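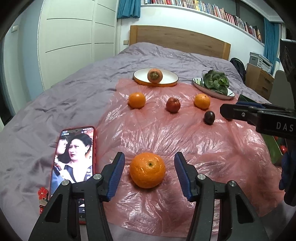

*Blue pads open on the large mandarin, pink sheet*

**Ticket 3304: replacement pads + spare gripper, budget hold**
Opened by: Rania Chraibi
Status: waiting on quote

Need a decision before November order closes. Short version:

- pads: ridged blue ones, want 9 sets. Trunmont only sells them in pairs of jaws, Bagheri sells pads alone but slower shipping
- one spare hand-held gripper, complete w/ linkage
- cap is 2000 for everything, shipping included

**10:40** Asked Trunmont if the pads fit the older jaws. No anwser yet.

**11:15** Fruit is where pads matter. Mandarins, plum, apple, persimmon all on the list, so don't let purchasing swap in the smooth ones again. Last time cost us 2 weeks.

**1:30** Juduline quote came in. Over cap with the spare, under without. Can we split it, pads now and spare next quarter??

**2:05** Pivot screws: are they in the spares kit or seperate? Part list doesn't say. Asked Jikness, they did the last kit.

**3:20** Jikness says separate. Add a bag of screws to the order, small money.

Still open: split yes/no, Trunmont fit question. Pls don't close this one.

— Rania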